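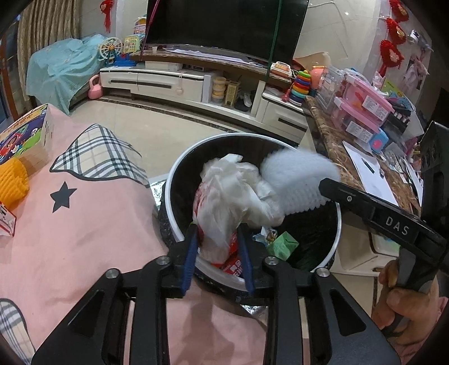

Godesley goes fortnightly with the bins

Well, it's happened – from October our black bins in Godesley will be emptied every 14 days instead of weekly. I had the leaflet through the door this morning, and Tosero are still doing the round. Sweet wrappers and used tissues stay in general waste. Food goes in a new caddy, and they're handing out 200 of those at the library from 10am, first come, first served. I'll be in that queue! Extra sacks cost 40p each, which I think is a bit cheeky. Karabulut's on the high street will be selling them too.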